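Socks, Mugs and a Marble-Patterned Tabletop
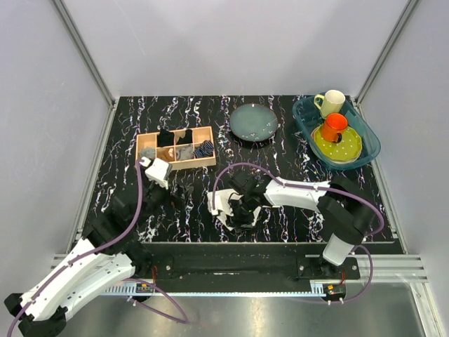
Both arms out over the table, the right one with a white cloth in its fingers.

I promised an update on the two-armed table back in February, and then life happened, so thank you to everyone who wrote in to ask whether I'd given up. I haven't! The build is still at the Prekness workshop, in the bay next to the big drill press, and I'm still over there most Monday evenings with a thermos and far too many zip ties.

The rail along the front was the big job this time. I'd had both arms clamped down before, and every quick move would nudge one of them a hair out of line, which meant starting the whole calibration over (and muttering). Now they bolt to one long black rail, and I wish I'd done it in the first week. The bolts came from Kendex, a bag of 200, and I expect to be finding them in my coat pockets for years.

The purple cables were simply what the shop had in the right length, but I've grown very fond of them. I left generous loops so the arms can reach across without tugging, and so far nothing has snagged.

As for the household stuff, I wanted things with different feels to them, so it's socks in the wooden organizer, a couple of mugs in the blue tub, and that cloth. Cloth is hard! It never hangs the same way twice, and I've spent whole evenings on it. My log is up to 888 tries across everything, and I'd like to reach 1,077 before I change the fingers again, mostly so the old and new numbers line up in my spreadsheet.

Next up is tidying the wiring on the two little boards at the front.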